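Foro Bekley – Casa y descanso
Tema: ¿Edredón nórdico o mantas de toda la vida?

mirtilo_azul
29 de diciembre
Buenas a todos, y perdonad el tocho que viene. Llevo desde el otoño dándole vueltas a si jubilar las mantas de lana de mi abuela y pasarme de una vez al nórdico. Las mantas abrigan muchísimo, pero pesan lo suyo y me levanto con los pies molidos. He visto uno de la marca Jollska de 332 euros que me parece un dineral, y otro de Bakik por 96 que me tienta bastante más. ¿Alguien los ha probado? Mi piso es de los antiguos, con techos altos y ventanas que silban (tiene su encanto, eso sí).

pan_con_tomate
¡Hola, mirtilo! Yo tengo el de Bakik desde abril y estoy contentísima, de verdad te lo digo. Lo lavo en casa a 40 grados, lo tiendo bien abierto y lo voy ahuecando con las manos cada vez que paso por el pasillo. Para una habitación fría igual se te queda justo, pero con una colcha fina encima se duerme de maravilla.

Edwards_del_norte
Pues siento llevar la contraria con lo simpáticos que sois, pero a mí el nórdico me da un calor insoportable a las tres de la mañana. Con mantas te quitas una y sigues durmiendo. Mis padres llevan casi 40 años con las mismas y ahí siguen, tan dignas – con algún zurcido, claro. Yo no tiraría las de tu abuela por nada del mundo.

pan_con_tomate
Hombre, Edwards, tirarlas no, ¡eso ni se plantea! Pero hacer la cama cada mañana con tres capas y remeterlas todas tiene tela. Con el nórdico das un par de sacudidas y a desayunar.

Edwards_del_norte
Remeter las mantas a mí me relaja, qué quieres que te diga. Y una cama bien remetida no se deshace en toda la noche.

mirtilo_azul
Gracias a los dos, qué gusto de foro. Creo que probaré el barato y guardaré las mantas en el arcón con lavanda, por si en enero me arrepiento. Os dejo una foto con la cama, ya iré contando.

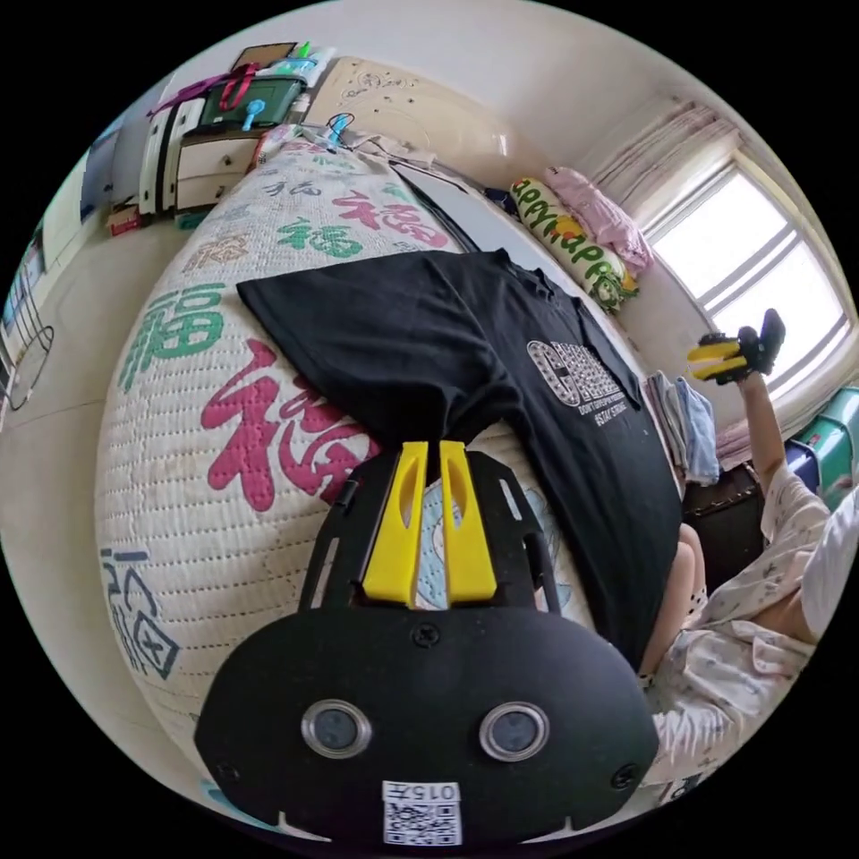 Temas relacionados
Cómo guardar la lana sin que entre la polilla
Fundas de franela: ¿merecen la pena?
Burletes para ventanas antiguas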